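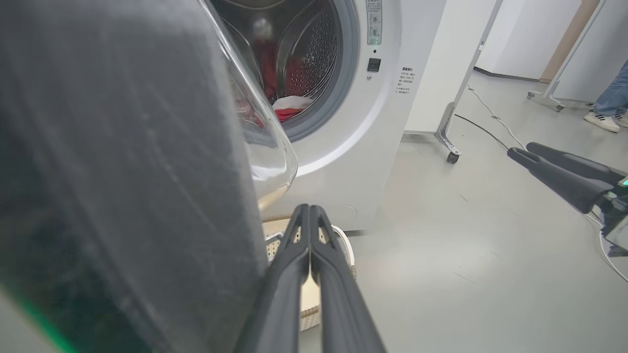

Jarnura: wrist views for laundry loading and unloading

Release notes, December build

Jarnura is 800 episodes of a two-armed robot dealing with a front-loading washer, recorded from small cameras at the wrists. We made it to test one idea: that a policy told which arm is about to move will stop sending both into the drum. It mostly does.

What's inside

Each episode has the wrist video, joint positions, gripper opening and a one-line task label. Labels were written by hand, so "shirt" and "top" are the same thing on different days.

Results

With the arm hint, the Fallwood baseline got stuck at the door 10 times in our test set. Without it, we stopped the run early to spare the door gasket.

Known issues

- Glass doors confuse depth estimates. Ours is glass.
- White clothes against steel are missed more often than red ones.
- 11 episodes have no gripper data - use the skip list.

Contact

Lenka Malý, Finadel. Please send the episode number with any complaint.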